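Folding Heavy Fleece: Sweatshirts and Sweatpants

Thick cotton fleece does not fold like a T-shirt. The fabric springs back, the ribbing is tighter than the body it is sewn to, and any layer trapped inside the fold adds bulk that shows on the shelf. The method below gives a flat packet that stands up in a drawer or stacks on an open shelf. It was worked out for the Krajčí sorting room, where most of the winter intake is dark fleece, and it works the same way at home.

What you need

A flat area larger than the garment with the sleeves or legs extended. A bed is too soft; the mattress gives under your hands and the creases wander. A table or a clean floor is better.
A lint roller or a stiff clothes brush.
A folding board, if you own one. Ours is cut to 30 cm wide. The method does not depend on it.

Before you start

The garment must be fully dry. Fleece holds moisture longest in the ribbing and in the pocket bags, so check those with the back of your hand. Empty the pockets. Pull drawstrings even on both sides and tie them in a loose single knot.

Brush dark fleece before folding, always in one direction. Lint that gets folded in is pressed into the pile by the weight of the stack and is harder to remove later.

Step 1. Find the hem and the label

Black on black is hard to read, and most bad folds begin with a garment laid out twisted. Use the sewn parts as landmarks. The ribbed hem band has a raised edge and visible stitching, so it can be found by touch even in poor light. The care label is usually white and gives a second reference point. Its position varies between makers, so treat it as a marker for one corner or seam and do not assume it means the back.

Step 2. Spread the garment

Lay the garment down with the front facing the surface. Open it from the middle outward with flat hands. Do not tug at single points yet. Large soft folds in the center come out first; smaller creases near the seams come out after. If a fold keeps returning, lift that side, let it hang for a moment, and lay it down again.

Check for rolled edges. Heavy fleece tends to curl under itself, and from above a rolled edge looks like a finished one. Run a finger along the outline and flip out anything that feels double.

Step 3. Straighten the hem from the corners

Pinch the garment at the corner, where the hem band ends at the side, and draw it outward in line with the band. Keep the pull low and close to the surface. A short vertical crease will form between your fingers and the band; it drops out when you let go and smooth toward the middle. Repeat at the opposite corner. The band should end up as a nearly straight line. A slight curve is acceptable, as ribbing always pulls in a little.

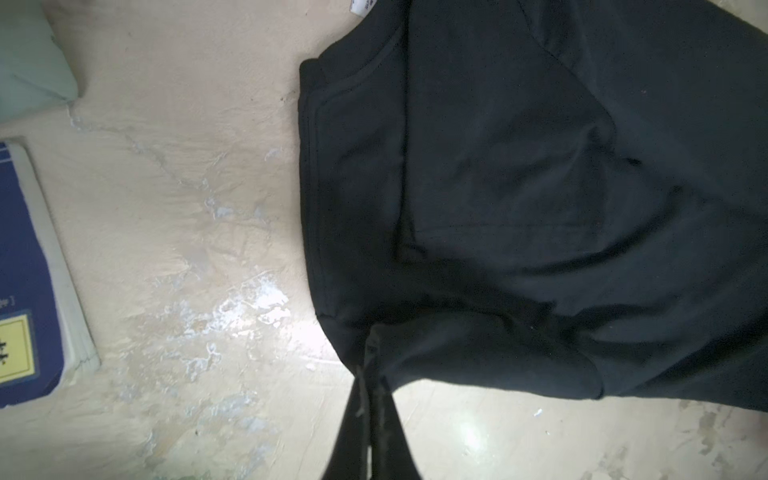

Step 4. Align the side seams

Follow each side seam from the hem upward. On a sweatshirt both should lie at the outer edges. On sweatpants, place one leg on top of the other and match the outer seams, then push the crotch point inward so the outline becomes a long rectangle. Flatten pocket openings at this stage. A pocket bag left bunched will make a lump through every later layer.

Step 5. Fold to width

Sweatshirts: fold one side in by a quarter of the body width, bring the sleeve back down parallel to the edge, and repeat on the other side. The sleeves should lie next to each other. If they overlap, the middle will be twice as thick as the sides.
Sweatpants: the matched legs are already at width. Fold over any extra at the seat.

Step 6. Fold to length

Start at the hem or the ankle cuffs and fold in thirds. Press the air out after each fold with the forearm — hands alone leave dents. Stop one fold early if the packet starts to spring open.

Storage

Place the packet with the rounded fold facing out. Limit stacks to six pieces for heavy fleece. Aishwarya Amin, who set up the Krajčí shelving, prefers upright filing in deep drawers, which makes dark garments easier to tell apart if a size tag is clipped to the top edge. For hooded pieces, fold the hood down over the back before step 5 and add a little extra shelf height.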